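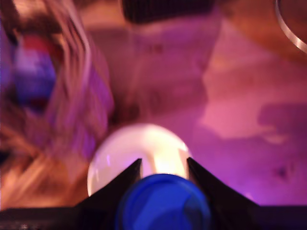 Can a robot do the chores in a house or a small shop yet?

A few of them, slowly, if somebody sets things up first and stays close by. Most of them, not yet.

Ok thread, because I keep getting asked and I keep typing the same reply on my phone in the van

Background: I do setup and repair for small shops. Laundries, a bakery, two places that pack parts. So I see the machines after the sales people leave. I'm not a researcher. I have opinions and a bag of hex keys

First thing. "Picking stuff up" is the chore. Nearly all of them are picking stuff up. Dishes, laundry, toys off the floor, returns bin at the back of a shop. If the grip is bad nothing else on the robot matters

Two-finger gripper is still what I see most. Two fingers, they close, that's it. You'd be surprised how far that goes. You'd also be surprised what it can't do with a wet sponge

Round things are the pain. A ball or a bottle cap on a flat table – come in a little off center and the fingers just push it. Then it's rolled and the arm closes on air and looks very sure of itself

People do this without thinking. You feel the thing start to slip sideways and your hand follows. Most of the arms I work on have no feeling in the fingers at all. They have a camera and a guess

Light is the other one. Ask anyone who's put a camera arm in a real room. Works fine at the bench under white light. Then it goes in a kid's room with a color lamp, or a bar, and everything is pink and the edges go soft

Lit-up stuff is worse. Night lights, glowing toys, anything that throws its own light. The middle blows out on camera and the outline goes fuzzy. Where does the object stop? Good question, the arm would like to know too

And shiny. Steel bowl, pot lid, a glass. I did a cafe kitchen where the arm was fine with mugs all day and would not go near the mixing bowls. Kept planning a grab on the reflection

Anyway. Numbers, people like numbers

Packing shop I look after, Avard, small place, they've got one Vullari arm moving caps and fittings out of a tray into bags. In June it logged 1,161 picks on the evening shift. Sounds like a lot. It's one tired person's afternoon

But the person was home eating dinner. So is it useful? They think so. They kept it

What the log doesn't show is the person who comes in at 6 am and picks the strays off the floor under the table. That's a chore too. The robot made that chore

Also somebody has to fill the tray. One layer, nothing stacked. If you dump the box in like a normal human it sits there wiggling over the pile and then gives up

Houses are harder then shops. I'll die on this one. In a shop you can tape a square on the table and say everything goes in the square. Try that at home with a four year old

My own place: kitchen table this morning had mail, a lid, half a toy, someone's sock, crumbs, and a cereal box with the bag out of it. Which of those is trash? I live there and I wasn't sure about the toy

So "clear the table" is really 2 jobs. Grab the thing, and know where the thing goes. The grabbing gets all the videos. The knowing is where it falls over

Laundry, since it's always the second question

There's a folding machine called the Flondex at a laundry I visit, Triệu, the one by the bus depot. It folds towels. It's good at towels! It'll do up to 50 before it wants a person to come look at it

Do not give it a fitted sheet. They tried. The owner told me it "thought about it for a while"

And it doesn't take anything out of the dryer. Person does that. Person shakes it out, clips two corners on, machine folds, person takes the stack away. Call it a robot if you want, I'd call it a helper with one trick

Still a nice trick. The folks there have sore wrists and the towels were most of why. I'd never tell them it's not worth it

Dishes. I've watched an arm load a rack at a demo. Plates yes. Cups mostly. Forks no. The guy running it had put the forks in a drawer before we came in, I saw him do it

Thin flat things on a flat surface, that's the same problem everywhere. Fork, coin, sheet of paper, lid lying flat. Fingers need something to get around and there's nothing to get around. You'd slide it to the edge with your fingertip and never notice you did. Some of the newer ones are starting to do the slide to the edge move. First time I saw it I actualy clapped

Floors – the little round vacuums are fine, we've all had one, they've been fine for years. Notice that they don't pick anything up. You pick up, it vacuums. Same deal as the towels

Someone already asked in replies: is it the hardware or the software. Both, sorry. But if you made me bet I'd say fingers first. Give me a finger that knows it's touching something and I can forgive a lot of bad guesses

Soft pads help in the meantime. Cheap rubber ones. They wear out and they pick up lint, but a plain hard finger on a smooth round cap is asking for it. First thing I change on a visit

Second thing I change is the speed. Everybody turns it up in week one. Then it starts flicking stuff across the room and they call me. Turn it back down. That's the visit. That's the whole invoice

Going slow also helps the camera by the way. When the arm whips around everything off to the side turns into streaks and it has to stop and look again, so you didn't save any time

Cost, because someone will ask. I'm not posting prices, they change and people argue with me. Ask what a service visit costs before you ask what the arm costs. Ask who comes when it stops on a holiday

Ok what would I trust one with today, unsupervised

Moving same-size things from a tray to a bin. Towels. Vacuuming. Maybe putting blocks in a box if I like the blocks and the room is plain. Short list I know

What I'd trust one with if I'm in the next room: toy pickup, if I don't mind it missing some. Wiping a table that is already clear. Plates

What I wouldn't: anything hot, anything glass with something in it, anything near the cat, knives obviously, medicine, my grandmother's anything

If you run a shop and a rep is coming, do this. Don't let them use their stuff. Hand them a box of your stuff. The real box, with the bent ones and the dusty ones in it. Leave your own lights how they are

Then give it 15 minutes and don't talk to the rep while it runs. Just watch. Note every time a person's hand goes near it. A hand that "just nudges" something counts as a hand

I did this with a Vullari rep at Avard before they bought. He hated me for it. Arm did ok, better than I expected on the fittings, dropped a bunch of the caps. They bought it knowing about the caps, that's the part I like

Same test works at home if anyone ever sells you one. Don't tidy first. That's the hard bit, everyone tidies first for the robot

Is it getting better? Yeah. Faster than I thought a few years back. Stuff I used to get called out for, it just handles now. Re-tries for one. Used to be a miss was a full stop and a red light. Now it looks again and has another go, sometimes from the other side

Still can't find the lid that matches the container but neither can I

Replies: someone says their cousin has one that cooks. Please send video with no cuts in it

Replies: no I don't sell these. No I don't know when a home one is coming, the reps don't either, they say "soon" and look at their shoes

Replies: re the rubber pads, any hardware store, the stick-on sheet kind, cut to fit. Clean the finger with alcohol first or they peel off by lunch. I forgot that once and found one inside a bag of fittings

Gotta drive, bakery has a conveyer that's eating rolls. More later if I remember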